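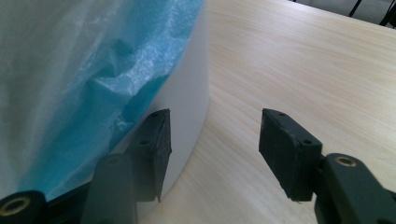
No. 15

Skommont Opens Its Handling Workshop to Visitors

Fagerlund, April. Skommont welcomed guests from manufacturing, freight and technical education to its Fagerlund workshop for an open day on robotic handling and packing. Visitors followed the company's current work on teaching machines to handle goods that are wrapped, bagged or padded for shipping.

The program centered on Restix, the Skommont project in which staff carry out everyday packing tasks with hand-held grippers. Recordings of these tasks are used to train robot arms. The project has logged 1,827 task recordings to date.

Binta Jibrin, who leads Restix, opened the morning session with a demonstration at the worktable. Foam and thin plastic film remain difficult for automated systems, she told guests, as both change shape whenever they are touched.

"A person unwrapping a parcel makes dozens of small corrections without thinking about them," said Jibrin. "Our task is to record those corrections carefully enough for a machine to learn from them."

The photograph that opens this release shows a two-fingered gripper held open beside a white cylindrical object, partly covered by light blue foam and a translucent bag.

Groups of eight then took turns with the grippers under the guidance of Nnamdi Ekpo and Renji Kawaguchi. Each turn lasted 20 minutes. Questions from the floor dealt mainly with finger pad wear, operator training and the cost of adding new items to an existing packing line.

Ekene Akande, Managing Director of Skommont, thanked the delegation from Merkis, the project's logistics partner, for its support. The two companies intend to extend the Restix trials to returned goods later this year.

A second open day is planned for the fall. Requests to attend may be addressed to Osaze Eze, Visitor Relations, Skommont.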